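Sawsan Geagea has been building robot arms in the shared workshop behind Chidiac for two years, so I expected to find her with a soldering iron in her hand. She was at the kitchen end with a mug of coffee and a laptop balanced on a paint can.

"I do most of it in the simulator now," she told me. "My real arm is called Durnska and it's in bits over there. The one on the screen never needs a new bearing!"

The rooms she practices in are all rendered, and she fusses over them (her word) more than she does over the code. I asked what was wrong with a plain gray floor and a cube. "You get bored, and then you get lazy. I want chairs. I want a door. I want stuff lying around that the arm has to leave alone."

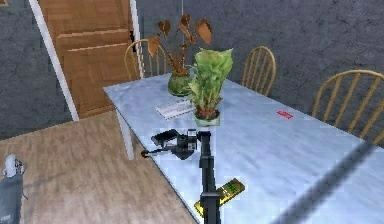
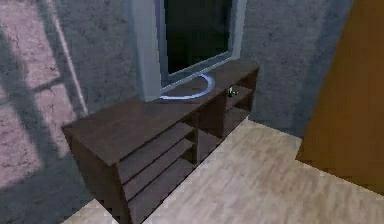
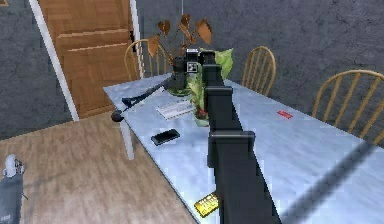
Three views from Sawsan's simulated room. The arm is at the table in the first and last; the TV console is in the middle one.

Her current job, Udholm, is on version 59, and the trouble is nearly always reach. "A long table looks easy until you ask for something at the far end -- then every joint has an opinion." She fixes one angle, runs it again, writes the result in a notebook and usually swears a little.

We talked about money too. The real arm has eaten seven motors so far, all of them paid for by weekend bike repairs, and she'd like to have it back on the bench by August.

So will it do what the rendered one does? "Some of it. Friction is going to be a nightmare, and I haven't even started on the cables." She pulled the laptop closer and started another run while I was still packing up my recorder.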